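第四章 安装记分软件与第一次开局

本章适用于 Plusia 板球记分器(俱乐部版)。开始以前,请确认您已经读完第三章,并且主机和显示屏已经用数据线接好。如果您只使用平板电脑记分,没有外接显示屏,可以跳过 4.2 节。

4.1 建立比赛档案

1. 打开主机电源,等待屏幕出现绿色的标志。第一次启动比较慢,请不要在这个时候拔出数据线。
2. 在主菜单选择“新比赛”。系统会问您比赛的形式。对于 T20 比赛,请选择每队 20 轮(over)。其他形式需要手动输入轮数。
3. 输入两支球队的名字。中文名字最多可以用八个字,超过的部分在显示屏上不会出现,但是在档案里面会保存。
4. 为每支球队输入 11 名球员。请按照教练给的击球顺序输入。顺序以后可以修改,不过比赛开始以后修改需要管理员密码。
5. 给每队指定一名队长和一名守门员(捕手)。同一名球员可以同时是队长和守门员。
6. 按“保存”。档案会得到一个编号,请把编号写在纸质记分表的右上角。

注意:主机最多保存 1000 场比赛。到达上限以后,新的比赛不能建立,旧的比赛也不会自动删除。请在每个赛季结束后按照第七章导出档案。 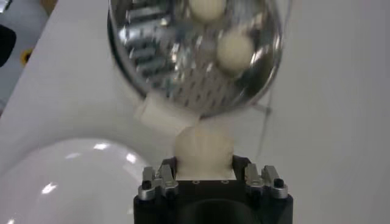
4.2 连接显示屏

1. 在主菜单选择“设置”,然后选择“外接显示”。
2. 从列表中选择您的显示屏型号。Ristetti 的单面屏和双面屏是两个不同的项目,请看清楚屏幕背后的标签再选择。
3. 按“测试”。显示屏会依次出现从 0 到 9 的数字。每个数字停留 2 秒。
4. 如果有的数字缺少笔画,请先关闭显示屏,再检查插头。不要在通电时拔插头。
5. 测试正常以后,选择显示的内容:总分、失去的三柱门数、轮数、目标分。目标分只在第二局显示。

小心:显示屏放在室外时,电源接头必须在防雨盒里面。防雨盒的盖子要听到“咔”的一声才算关好。

4.3 开局

1. 抛硬币以后,在比赛页面选择哪一队先击球。
2. 选择两名开局击球员。屏幕左边的人是面对投球的击球员,名字旁边有一个小星号。
3. 选择第一名投球手,并选择他从哪一端投球。如果您的球场有自己的叫法,可以在“场地”里面改名,例如 Moen 端和 Skavska 端。
4. 裁判示意开始时,按“开局”。从这时起,计时器开始走。

4.4 记录每一个球

1. 击球员得分时,按得分的数字。按单数以后,星号会自动换到另一名击球员。
2. 球滚到边界,按“4”;球没有落地直接飞过边界,按“6”。这两种情况软件不会换击球员的位置。
3. 宽球和无效球,请先按“附加”,再选择种类。这样的球不算在一轮的六个球里面,所以软件会让这一轮继续。
4. 击球员出局时,按“出局”,然后选择方式。接杀和跑杀还需要选择完成的防守球员。
5. 每轮结束时,软件会要求您选择下一名投球手。刚投完这一轮的人是灰色,不可以选。

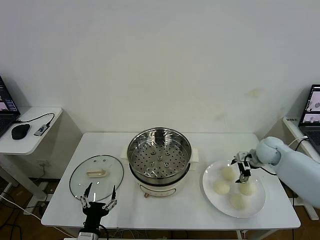 4.5 改正错误

1. 如果刚才的一个球记错了,按“撤销”一次。每按一次,退回一个球。
2. 如果错误在比较早的地方,请打开“逐球列表”,找到那个球,长按后选择“修改”。
3. 修改以后,请看两名击球员的个人得分和球队的总分是否和纸质记分表一样。例如纸上写的总分是 71,屏幕上也应该是 71。附加分属于总分,但不属于击球员个人。
4. 如果还是不一样,请在两轮之间和另一位记分员核对,不要在投球的时候修改。

注意:撤销一个出局以后,下一名击球员会回到等待名单,您需要重新确认场上的两个人。

4.6 下雨或其他中断

1. 按“暂停”,选择原因。计时器停止,显示屏保留最后的分数。
2. 比赛恢复时,如果裁判减少了轮数,请先输入新的轮数,再按“继续”。新的目标分要由裁判告诉您,软件不计算它。
3. 如果比赛不能恢复,选择“结束比赛”,再选择“无结果”或者裁判决定的结果。

本章文字的修订日期:2020年3月13日,星期五。导出档案和打印记分表的方法请看第七章。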